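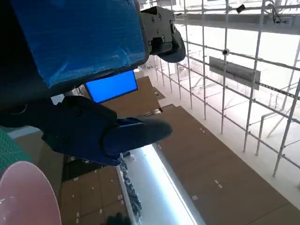

How long should a bread roll stay in the set before it gets swapped out?

Two days at the most, and less if the crust has started to crack, as old rolls shed crumbs all over the mat and stop looking like anything you would want at breakfast.

Dirach Bread and Bowl – read me first

Hello and welcome! Dirach is a small collection of tabletop recordings, all of them to do with bread, bowls and the modest business of getting one into the other. It holds 135 clips in this release, plus a folder of stills and the setup notes that Siiri Lepik has been keeping since January (they began as a page taped to a cupboard door and have grown a good deal).

What is on the table

The main set is a green cutting mat with a grid, a pink bowl and a couple of pieces of bread. We settled on this after a long spell with a striped tea towel, which looked lovely but bunched up every time anything was slid across it. The mat stays put, and the grid is handy when you want to set things back where they were.

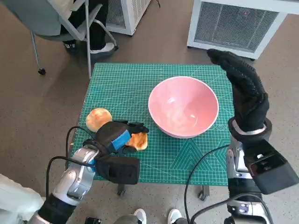 Main set: bread and the pink bowl on the green mat.

How the folders are arranged

Clips are sorted by what happens to the bread: moved, lifted, placed in the bowl, or taken back out. There is also a folder called "other" for everything that wouldn't sit anywhere else, and I'm afraid it is more than 33 clips deep. Domenica Haslinger is slowly working through it, so please check with her before you rename anything in there.

The notes use "bun" for a whole round roll and "piece" for any bread at all. Early notes from Skurklow mix the two up – we have left them as they were written.

Setting up your own

If you'd like to match the layout, put the mat down first and square it to the table, then add the bowl, then the bread. Leave enough space between the bowl and the bread for a hand to get in comfortably. Brush the mat off between clips with a soft dry brush. A damp cloth is fine at the end of the day, but let the mat dry flat, never propped against a radiator (we lost a good one that way).

Known gaps

Bread comes in very few shapes so far. Samah Ramadan has promised us flatbreads and something braided. Evening clips are a bit yellow, and clip 82 has no notes at all.

Thanks

To Hajar El Idrissi, for the layout notes and a great many rolls. Corrections are very welcome, even the tiny ones, and go to Sânziana Nistor, who reads them all on Tuesday.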